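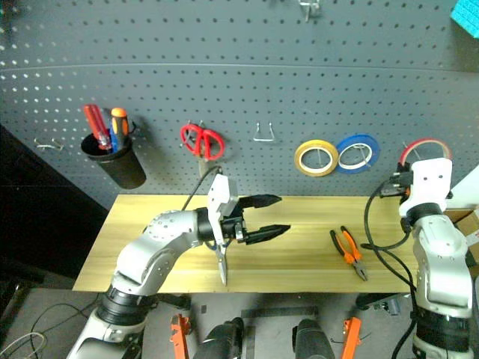 # Pegboard tool storage for the shared bench

Project report, Ctibor Holub and Alfredo Pascual
November 17, 2020

## Background

The workroom at Skirnbridge has one bench used by 2 classes. In April we asked both classes what slowed them down most, and the usual answer was looking for tools. Everything was kept in a drawer underneath, and small items ended up at the back of it.

## What we did

We fixed a dark grey perforated pegboard above the bench and moved the everyday tools onto it. Screwdrivers stand in a black cup that hangs from the board. Scissors go on a peg, and each roll of tape has its own. Yellow, blue and red tape hang side by side, so the colour needed can be picked without lifting the others off.

The pliers were harder to place. Our first layout had them low on the right, where the handles got in the way of longer work on the bench. In the second layout they go on the wire hooks, with the handles hanging down.

## Results

We kept a tally sheet of tools left out at the end of lessons. Pliers were left on the bench more often than anything else, and scissors hardly ever. We think this is because the scissors slip over a peg in one movement - the pliers have to be opened first.

## Next steps

- Try a wider hook for the pliers
- Paint tool outlines on the board
- Ask both classes again after the change

The total cost stayed under our limit of 1,000 crowns.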